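Doltside Music
Home > Vocal effects > Echo and delay > Erkeo Ustar

Erkeo Ustar Vocal Echo
In stock, ships in two working days

I've sung through a lot of echo boxes, most of them built for guitar players and then dressed up with a mic input, and I'd more or less given up on finding one I wanted to leave on for a whole set. Then the Ustar came in and I took it home for a weekend (shop privilege!) and ended up using it on everything, including a demo I'd already called finished.

It's a floor pedal for singers. Mic goes in the back, line out goes to the mixer or the powered speaker, and you get one echo, one reverb and a proper preamp in front of both. The preamp has 62 dB of gain, so even a sleepy old dynamic mic wakes up. I tried it with the beat-up one I keep for bars and I had the knob a little past two o'clock for a quiet ballad, with plenty left over.

The echo runs all the way up to 3000 milliseconds, which is silly long and also a lot of fun if you like building a choir out of your own voice. Most of the time I'm way down at 200 with the repeats turned low. That gives you the slap you hear on old dancehall and rockabilly vocals, just a little edge around the words. There's a tap switch too, and it's a soft one, so you won't hear a clunk through the mic when you step on it.

What sold me is the Duck knob. Turn it up and the echo gets out of the way while you're singing, then comes back up when you stop for breath. I've had that feature on rack units, where it was buried four menus deep. On the Ustar it's a knob, and it's a big one - you can find it with your shoe.
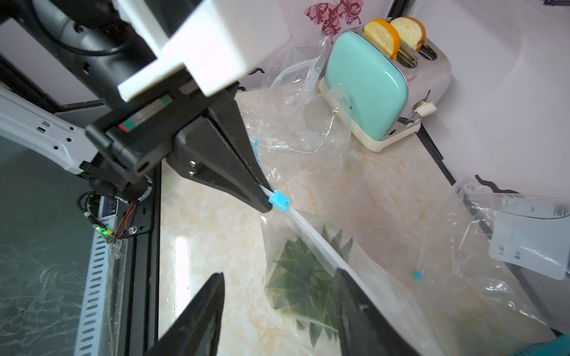 Clear resealable bag with a blue slider clip.

The reverb is simpler. You get room, plate and a dark hall, picked with a little toggle, and one knob for how much. I don't love the room, it sounds boxy to me on higher voices. The plate is gorgeous though, and I'd be happy if that was the only one on there. You can run the reverb before or after the echo by holding both footswitches when you power up (the light blinks twice for before, once for after). Put it before if you want the repeats to smear.

There are 50 preset slots. I use four of them. If you play weddings or do theater work and you've got a different sound for every song, you'll be glad of the rest, and you can step through them with any regular two-button switch plugged into the side.

A few things people ask me about at the counter:

Phantom power - yes, with a switch on the back. It's recessed, so bring a pen or a guitar pick to flip it.

Can I put a guitar through it? You can, using the mic jack's center hole, which takes a quarter-inch plug. It's clean and bright and it won't overdrive nicely. If guitar is your main thing, go look at our delay pedals first and save yourself some money.

Will it correct my pitch? No. There's no tuning and no harmony on this one. If you want harmony, the Talebi is Erkeo's bigger pedal, and it has two harmony voices plus everything on the Ustar. It's also nearly twice as wide and I find the harmonies a bit robotic past a third, but come try it and see what you think.

Does it run on batteries? It doesn't. It comes with its own power supply, and I'd stick with that one. It pulls more current than a basic pedal, so the cheap daisy chain under your board will make it hum. Ask me how I know!

Does it work as a USB interface? It does, two in and two out. I recorded straight to a laptop with no fuss. You get the dry vocal on one channel and the wet on the other, so if you went overboard with the echo at midnight you can fix it in the morning.

Now the gripes. The display is tiny and it's hard to read outdoors in the afternoon. The output level knob sits right next to the mic gain and they're the same size and color, so I put a dot of nail polish on mine. And the manual is thin. The bit about saving presets is wrong in the first printing, you hold Save until the number stops flashing and then let go. Erkeo put a corrected one out in March and I've been slipping a printout in with every order.

What you get: the pedal, the power supply, a short USB cable, the manual and four stick-on rubber feet. The feet don't come fitted. If you use hook-and-loop tape on your board, leave them off.

Goes well with: a straight mic stand with a heavy base, a ten-foot mic cable for the run down to the floor, and a second cable for the run to the mixer (people forget that one all the time and then call me from the gig).

Warranty is two years through Erkeo, and returns come to us. If it doesn't suit your voice, send it back in its box within the month and we'll swap it for something else or refund you. We also keep a Ustar set up in the back room with a small speaker, so bring your own mic if you're nearby and sing through it as loud as you like. Mornings are quieter.

Add to cart
Ask a question about the Ustar
Compare with the Erkeo Talebi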